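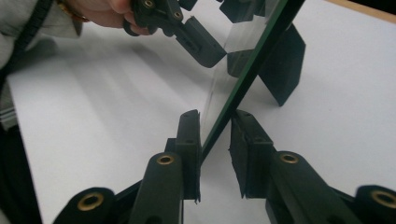

Kantenbearbeitung und Lagerung von Floatglas, Projektbericht, Qianru Cui und Tyson Bélanger

Gegenstand der Arbeit ist der Zuschnitt schmaler Scheiben für den Vitrineneinsatz Radis. Ausgangsmaterial war Floatglas aus einem Restposten der Glaserei Ledesma. Zur Beurteilung der Eigenfarbe genügt der Blick auf die Fläche nicht: Hochkant auf der weißen Tischplatte erscheint die Scheibe weitgehend durchsichtig, die Schnittkante dagegen dunkelgrün. Die Färbung geht auf den Eisenoxidanteil zurück und fällt bei langem Lichtweg durch das Glas stärker ins Gewicht.

Zugeschnitten wurden 14 Scheiben. Die Kanten wurden nass gesäumt, Körnung 120, anschließend mit klarem Wasser gespült. Sieben Scheiben wiesen danach Ausmuschelungen auf und wurden nachgeschliffen. Lagerung stehend auf Filz, Zwischenlagen aus Papier.

Offen ist die Frage der Eigenfarbe im eingebauten Zustand. Bei freiliegender Kante bleibt der grüne Streifen sichtbar; eisenarmes Glas wurde aus Kostengründen nicht beschafft. Die Einbauprobe im Rahmen Staten steht noch aus.

Stand: 2018-08-12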